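# White trash bag keeps slumping when I sort stuff on the floor

Posted in Home & Storage by haltico_dan

I'm clearing out a closet and putting things in a big white plastic bag on the floor, mostly fabric items and some small odds and ends.

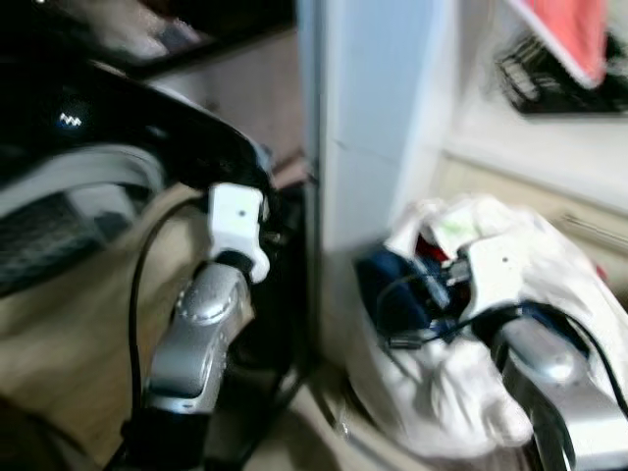 Pakley72 asked whether the bag was meant for donation or for storage, and said the answer changes depending on which. It's donation. The drop-off takes bagged clothing and soft goods, no boxes.

My problem is that the bag won't stay open. I lean it against something upright, put a few things in, and the top folds over on itself. Then I need one hand to hold it and one hand to load it, and anything bigger than a T-shirt goes in crooked. I have 35 bags left on the roll, so I'd like to keep using them. Is there a cheap way to hold one open? I don't want to buy a metal stand that I'll use for a week.

**Pakley72**

Use a laundry hamper or a tall kitchen trash can as a form. Put the bag inside, fold the top few inches over the rim, and load it. When it's full, tie it and pull it out. If it sticks, lay the can on its side and slide the bag out. Suction is what holds it, and tipping lets the air in.

If you don't have a can big enough, a cardboard box with both ends opened works too. Stand it up, drop the bag through, and fold the edge over the top. Lift the box off when you're done. I did three closets that way in July with a box from a floor fan.

A couple of other things:

- Put the heavy folded items in first, like jeans and sweatshirts. They make a flat base and the bag stops sliding.
- Roll the bag's edge down on the outside before you start, like a cuff. A cuff two or three inches deep will hold the mouth open for a while by itself.
- Stop at two thirds full. You need the rest to tie it.
- Keep anything with a zipper or a buckle in the middle, with soft clothes around it.

**shirazi_3809**

just get thicker bags. the thin ones always do that

**Fillent Road**

Thicker bags do help, but he said he has a roll to use up. The cuff is what I'd try first.

I would also keep small items out of the big bag. They work their way down to the bottom and the people sorting at the other end miss them. Put socks, belts and gloves in a separate grocery bag, tie it, and set it on top of the clothes before you close up. Our drop-off asks for that. Yours may not, so check the sign.

Also go through pockets before anything goes in. It's much slower once the bag is packed.

**haltico_dan**

The box worked. I cut the bottom off one and the bag stands up fine. Still have the top shelf to do.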